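Why Does a Bottle Fall Over?
Science Pages for Ages 9 to 12
Written by Darcy Gilchrist

Push the top of a tall cup gently with one finger. It leans. Let go early and it rocks back to where it started. Push it a little farther and it falls. Between those two results there is a point called the tipping point. Every object that stands up has one.

What is the center of gravity?

Gravity pulls on every part of an object. It pulls on the top, the bottom, and everything between. Scientists add all of those small pulls together and treat them as one pull acting at one point. That point is called the center of gravity.

In a solid block, the center of gravity is in the middle. In a hammer, it is close to the head, where most of the weight is. In a ring or a doughnut, it is in the hole, where there is no material at all. The center of gravity is a position, and a position can be in empty space.

What is the base?

The base is the area an object stands on. For a box, it is the bottom face. For a stool with 4 legs, it is the whole area you would get by stretching a string around the feet. The floor between the legs counts as part of it.

The rule for standing up

Imagine a line drawn straight down from the center of gravity. If the line lands inside the base, the object stays up. If the line lands outside the base, the object tips.

When you lean a bottle, its center of gravity moves sideways. After a small lean, the line is still inside the base, and gravity pulls the bottle upright again. After a large lean, the line has passed the edge. Gravity now pulls the bottle the other way, and it goes down. 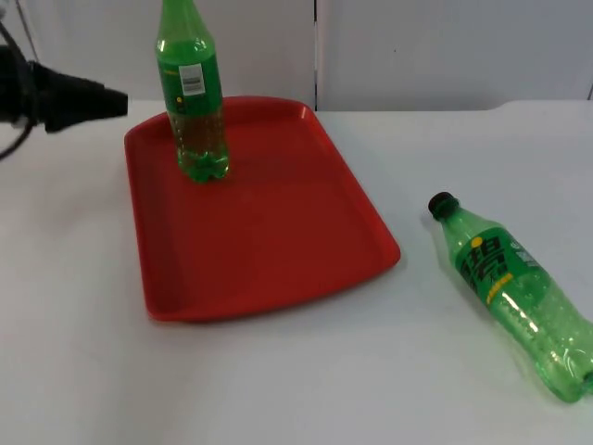
Two things make an object harder to tip. One is a wide base, which gives the line more room to move before it reaches the edge. The other is a low center of gravity. A low center of gravity moves sideways less for the same amount of lean.

A bottle on its side has its center of gravity close to the table. It has nowhere lower to fall, although it can roll. Rolling does not raise or lower the center of gravity of a round object on a level table, so a very small push is enough to start it.

Full, empty, or partly full?

A full bottle and an empty bottle both have a center of gravity near the middle of their height. The full one is heavier, so it takes a harder push to tip. A bottle with a little water in the bottom has a lower center of gravity than either one.

Try it

You need a plastic bottle with a cap, water, a ruler, and a flat board.

Put the empty bottle on the board. Raise one end of the board slowly until the bottle tips. If it slides first, put a damp cloth under it. Measure the height of the raised end and write it down. Add water to a depth of two fingers, close the cap, and repeat. Then fill the bottle and repeat again.

Compare your three heights. The largest number belongs to the most stable bottle.

Words to know

Base: the area an object stands on.
Stable: hard to tip over.
Tipping point: the lean at which an object stops returning and starts to fall.

Next page: Why Do Wheels Have Spokes?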